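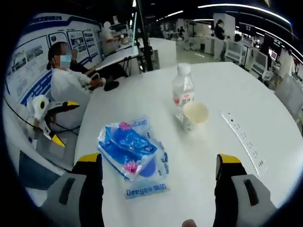
The fault I'm going to talk about showed up in January, on the hand-held gripper we use for recording table tasks. The job was clearing small items from a table: pick up, move over, set down. You can see the kind of thing we put out, a soft pack of tissues, a water bottle, a paper cup. Each one asks for a different grip. The bottle is forgiving. The tissue pack gives when you squeeze it, and the paper cup is where our trouble started.

What happened first. An operator closed the gripper on a cup, lifted it, and the log said the fingers were still 41 millimeters apart. They were nearly shut. The cup was crushed flat between them. The recording was saved as a good pick, and so were the ones after it.

We found out when Georges Nseir was checking playback on the Bolau arm. Bolau takes the recorded finger width and copies it. He ran a cup task and the arm closed on air, stopped short, and moved off with nothing in its fingers. He ran it again with the same result. Then he ran one of the bottle tasks, and the arm let go early and tipped the bottle over. There was water on the table and some of it got to the power strip. He hit the stop. No one was hurt, but from that point we treated it as a safety matter and wrote it up as one.

[Pause here. Ask who in the room has had a sensor drift without an alarm.]

The cause. The finger width comes from a small encoder on the slide. The encoder is held on with one set screw. On this unit the screw had backed out, and the encoder slipped a little each time the fingers closed hard. It never lost its signal, so the software had nothing to complain about. Every reading was a legal number. It was just the wrong number, and it got worse through the day.

Why we missed it. We zeroed the gripper once, in the morning, at 8:30. We had a range check, which it passed. We had no check that fully closed still meant zero. The Matar viewer shows finger width as a thin line at the bottom of the window, and most reviewers had that panel folded away. I had it folded away too.

How much was affected. We had 1362 recordings from that gripper in the period. We couldn't tell which ones were bad from the log alone, so we pulled all of them. Going through the video by hand took some 1000 minutes of reviewer time. Anything where the fingers and the number disagreed was thrown out. We didn't try to correct the numbers - the slip wasn't even, and a guess would have gone straight into the arm.

What we changed on the hardware. Two set screws with thread locker, and a paint line across the encoder and the slide. If the line is broken, the unit comes off the floor. The screws are also on a schedule now, every 2000 closes.

What we changed in the routine. The operator closes the fingers fully before and after each task. If the reading isn't zero within one millimeter, the recording is marked bad and the next one won't start. Operators complained about the extra seconds for a few days.

What we changed on the arm. Playback runs at low speed the first time. The bottle is capped and empty for any first run. The power strip is off the table and mounted under the bench.

[If short on time, skip to the open items.]

Open items. The check catches slip between tasks but can still miss it in the middle of a long one. Flodaven has a second sensor that reads the fingertips directly, and we have one on loan. It works well on hard objects. On the tissue packs the readings jump around and we don't know why yet.

Questions. If anyone asks for the screw part numbers, they are on the sheet by the door.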